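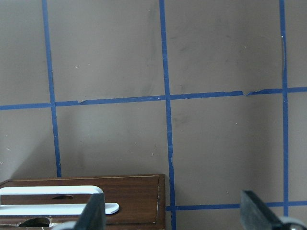 Blue masking tape grid on a warm gray wall, with dark brown wooden box.

Seten Blue Masking Tape - for marking walls, panels and layouts

Seten Blue is the tape we sell most for marking out on painted walls. People buy it for planning shelves, for dividing a large wall into panels before painting, for hanging a group of frames, and sometimes only to see on the wall how big a cabinet will be before they order it. The colour is a strong blue, easy to see on gray, beige and white.

The paper is thin and it tears by hand, so you do not need a knife near the paint. It also bends a little while you lay it. This is useful around corners, but on a long vertical line it means that the tape can wander. For a straight line we recommend a level and a light pencil mark every 120 cm, then press from the top down with the flat of the hand.

Where to use it

Good on: matte and satin wall paint, primed plasterboard, sealed wood, glass, tile.

Not good on: fresh paint, wallpaper, bare brick, chalky or dusty walls. If the wall has flecks or old scuffs, wipe it first with a dry cloth. Tape holds to the dust before it holds to the wall.

How to make a grid

Start with the vertical strips and put the horizontal ones over them. When you take the grid down you go in the opposite order, and the strips come off whole. Leave a short tail at the end of each strip, folded under, so you have something to pull.

If a strip breaks in the middle, you can continue with a new piece. Overlap the two ends by the width of a finger. The join will look rough, as a torn end is never square, but for marking this does no harm. For a painted edge, please cut both ends with scissors and press the join again before you paint. Check also the crossings and any small nick where the edge is lifted, as paint will go under there first.

Furniture can stay in place. Tape down to the top of a low box or chest and stop there, if the line behind it is not needed.

Removing

Pull slowly, back over itself, close to the wall. Seten gives 18 days for clean removal indoors, out of direct sun. After this time the glue becomes harder and can leave a trace, mostly at the ends. A little warm air from a hair dryer helps.

Details

Type: crepe paper masking tape, medium tack
Colour: blue
Length: 56 m per roll
Use: indoor only
Storage: cool and dry, in the bag, lying flat - rolls left standing on the edge collect dust and then tear badly

Goes well with

Brorix pocket level, with magnetic side
Kong carpenter pencils, soft
Vanivetti tape dispenser, hand model (please check your roll width before ordering)

Delivery and returns

We have 2,949 rolls in the warehouse as of June, so single rolls and full cartons leave the next working day. Unopened rolls can be returned. Opened rolls we cannot take back, but if the tape does not hold on your wall, write to us with the name of the paint and we will try to suggest another one from the range.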